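## 4. Preparação da superfície e colocação do bloco

Esta secção aplica-se ao bloco translúcido Pastell e à superfície quadriculada Mernura. Leia-a até ao fim antes de tirar o bloco da embalagem. A limpeza da superfície está descrita na secção 3 e deve estar concluída.

### 4.1 Material necessário

- Bloco Pastell, na embalagem de origem
- 2 panos de microfibra limpos
- Água destilada
- Luvas de algodão sem costuras nas pontas dos dedos
- Régua metálica
- Nível de bolha pequeno

**Atenção:** não use álcool, acetona nem limpa-vidros no bloco. O acabamento fica baço e o dano não é coberto pela garantia.

### 4.2 Verificação da superfície

1. Passe a mão enluvada pela zona central, seguindo as linhas do quadriculado. Se sentir grãos ou arestas, volte ao ponto 3.2.
2. Pouse o nível sobre a zona central, primeiro ao longo da largura e depois ao longo da profundidade.
3. Se a bolha sair das marcas, corrija os pés de apoio um quarto de volta de cada vez e repita a leitura.
4. Meça a largura livre na zona de trabalho. O mínimo admitido é 455 mm; nas bancadas Lenddale são 700 mm.

**Nota:** as linhas entre as células servem de referência para o alinhamento. Não cole fita nem faça marcas a caneta sobre elas.

### 4.3 Colocação do bloco

1. Calce as luvas.
2. Abra a embalagem pelo lado da etiqueta e retire primeiro a espuma superior.
3. Segure o bloco pelas faces mais curtas. Não o levante por um canto.
4. Pouse primeiro uma aresta inferior e baixe o resto devagar. Não o arraste.
5. Coloque-o na zona central, com o lado comprido paralelo às linhas do quadriculado.
6. Retire da superfície a régua, o nível e os panos.

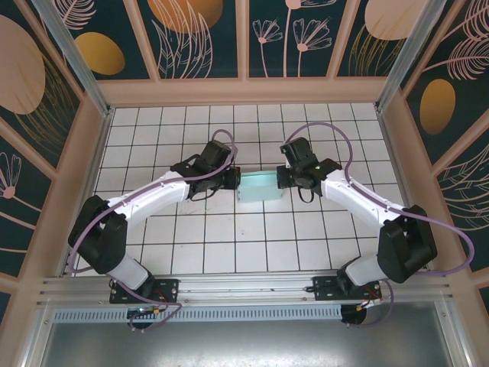
7. Verifique o alinhamento olhando de cima, com um só olho aberto. A refração nas faces laterais desloca visualmente as linhas que passam por trás do bloco e engana quem olha de lado.
8. Se for preciso corrigir a posição, levante o bloco e volte a pousá-lo.
9. Anote na ficha de instalação a célula em que ficou o canto de referência. As colunas contam-se da esquerda e as filas a partir do lado do operador.

**Cuidado:** o bloco quase não se distingue do fundo branco quando a luz vem de frente. Não pouse ferramentas na superfície depois de o colocar.

### 4.4 Iluminação

1. Apague a luz geral e deixe acesa apenas a luz de trabalho.
2. Observe as células da zona central. As sombras largas e suaves são admitidas. As sombras de contorno duro sobre o bloco não são.
3. Desloque a luminária para trás até o contorno desaparecer e aperte o manípulo.
4. Espere 40 minutos antes de fazer leituras, para a luminária estabilizar.
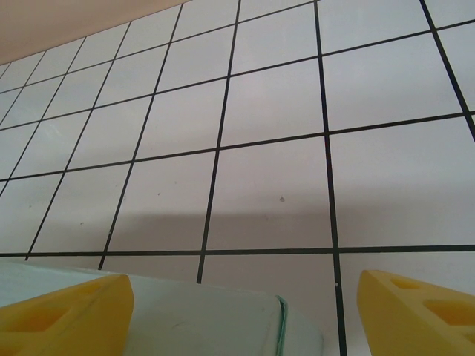 5. Confirme que as linhas pretas se leem sem falhas até à margem oposta. Uma linha que pareça interrompida indica normalmente reflexo e corrige-se baixando a intensidade.
6. Registe a posição do manípulo na ficha, por baixo da célula de referência.

**Nota:** com luz natural a entrar pela janela, repita os passos 2 e 3 a meio da tarde.

### 4.5 Problemas frequentes

| Sintoma | Causa provável | O que fazer |
|---|---|---|
| O bloco oscila ao toque | Grão por baixo | Levantar, limpar a base e a célula, repetir 4.3 |
| Manchas esbranquiçadas nas faces | Água da torneira | Passar pano com água destilada e secar |
| Linhas duplas vistas através do bloco | Ângulo de observação | Verificar de cima |

Para peças de substituição, contacte a Uysal, ao cuidado de Hülya Akgül, indicando o número gravado na embalagem. A limpeza periódica do bloco vem na secção 5.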